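Oltumbridge youth grange gets the old feed store, doors open in September

The Oltumbridge Junior Grange has a home again. The group signed a five-year lease on the old Sillness feed store at the bottom of Mill Road last week and members got the keys the same afternoon. First regular meeting in the new place is set for September, 7 p.m., side door.

The Grange has been without its own hall for two winters. The boiler at the previous building failed its inspection, the church that owned it decided to sell, and since then meetings have moved between the school library, the back of the fire station and, for most of one spring, a member's machine shed. Attendance dropped. The younger group, ages 9 to 12, stopped meeting altogether for a while.

That group is coming back. Sign-up sheets are at the library and at the Balleck hardware counter, and parents can also leave a name by phone. Annual dues stay where they were. Nobody gets turned away over dues, the leaders say, just speak to one of them quietly.

The lease covers the front sales floor, the office, two restrooms and the loading dock. It does not cover the upper loft, which is staying locked until someone has looked at the floor joists. Rent is $200 a month with heat on top. The fire marshal has approved the sales floor for up to 80 people seated, so the annual supper can be held under the Grange's own roof for the first time in a while. Last years supper was at the school and had to be cleared out by 8.

Work so far: shelving out, walls washed down, one coat of paint on the north side. Sikder Electric put in new lighting over the main floor at cost. The old seed bins are staying, partly for looks and partly because they weigh a ton. A ramp for the side door is on order and should be in before the first meeting. If it isn't, the loading dock has a level entrance and somebody will be there to let people in.

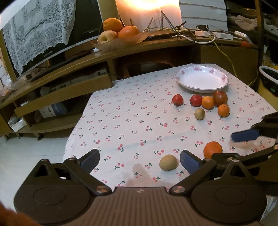
Kitchen is the big gap. The store never had one, only a utility sink in the office, and the county will not sign off on cooked meals being prepared there without a three-basin sink, a hand sink and a proper hood. Members got two quotes and both were more than the group has in the bank. For now food will come in already cooked, potluck style, and the hood will have to wait till next year at the earliest. Cold food and coffee are fine under the current permit.

Fundraising starts this month. There's a car wash at the Balleck lot, 9 to noon, and a plant and bake table in front of the store the same morning. Baked goods need a label with the ingredients on it. The Grange is also selling feed-sack tote bags, sewn by the older members over the winter, at the library desk while they last. All of it goes to the kitchen fund.

The program for fall is mostly settled. Public speaking is back, with the county round to be held in Oltumbridge this time - a first. The livestock judging team will practice at two farms out on the Sillness road, rides leave from the store. New this year is a small engine class, one evening a week for six weeks, open to ages 13 and up whether or not they belong to the Grange. Bring gloves and closed shoes. Mowers are being lent, but if you have a dead one in the garage the class would be glad of it.

Also new, a homework hour before meetings. The office has been set up with two long tables and the internet is supposed to be hooked up by the time school starts. Supposed to be.

The Grange turns 70 this winter and there are plans for a wall of old photographs along the north side, where the paint is dry. Anyone with pictures, ribbons, programs or meeting books is asked to lend them. Originals will be scanned and given back. Write your name and phone number on a slip of paper and tuck it in with them, please do not write on the backs. Particularly wanted is anything from the early years, as the first two minute books were lost when the basement of the former hall flooded. Somebody out there may have teh float pictures from the county fair too.

Past members who want to come to the anniversary supper should get on the mailing list now. Tickets go on sale after the fall meetings begin and seating is limited to what the marshal allows. Members get first pick, then former members, then whoever.

Parking is the other thing. The store's own lot holds only a few cars and the Sillness family still uses the west end for the truck. Please don't block it. Street parking is fine on the mill side and the bank lot is open to Grange families after 5. Kids being dropped off should come in by the side door, not across the dock.

Cleanup evenings continue through the summer, starting at 6 and going until dark. Painters wanted, also anyone with a floor sander. Bring your own brushes if you have them. The address is 701 Mill Road, across from the old depot, and the new sign goes up once the lettering is finished.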